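Equipment Planning Gallery: Handling Stations at Siscombe
Rurero Centre for Applied Handling

The pages in this gallery accompany the equipment plan for the Siscombe building, which was put up in 1954 as a drill hall and has been used by the Centre for handling and automation work since its conversion. The plan sets out what the Centre intends to buy, replace or repair in the coming budget year, and it should be read together with the schedule of prices held by the planning office. Departments are asked to send their comments to Pushpa Pal before the end of July.

Spending is considered under two headings. The first is fixed equipment: tables, floor rails, stands, lighting and curtains. The second is hand-held equipment, meaning the paired grippers, their mounting plates, cables and finger pads. Fixed equipment is written down over a long period and seldom causes difficulty. Hand-held equipment is in daily use and accounts for most of the requests received – often at short notice.

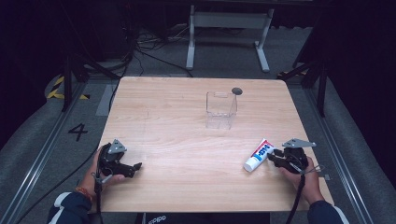 Paired hand-held grippers at a table station, with a tube of toothpaste and a clear plastic box.

Each station is budgeted as a complete unit. A price for a pair of grippers alone is of little use to the planning office, as the cables, plates and table must be found from the same allocation. The current estimate for one hand-held set, supplied by Pant and including delivery to Siscombe, is £3303. A competing offer from Dumus was lower at first sight but left out the cabling and the second mounting plate, and has been returned for revision.

Household goods used in the handling tasks are charged to consumables and should not appear in equipment requests. Containers and packaged items may be bought locally against the station card up to a limit of £200 in any one quarter. Purchases above that limit need the signature of Genivaldo Pimentel.

Finger pads are treated separately in this year's plan. They have until now been ordered one pair at a time when a station reported a fault, with carriage paid on every order. The Centre proposes to hold a small stock on site and has set aside £669 for the purpose. Station leads are asked to look over the pads at the start of each session, paying attention to the seams and lower edges, and to enter any wear in the station book. Screws and finger blocks will continue to be ordered as required.

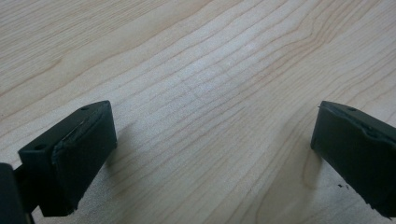

Can a station replace its own finger pads without placing an equipment request?
Pads may be drawn from the site stock on the signature of the station lead, and no request form is needed. A form is required only where the finger block or the gripper body is also to be replaced, in which case the old part should be handed in with it.

Requests for new stations will be considered once the replacement list has been agreed. They should state the floor area needed, the number of hand-held sets and any change to the existing rails or lighting. Requests received after the plan has closed will be carried forward to the following year.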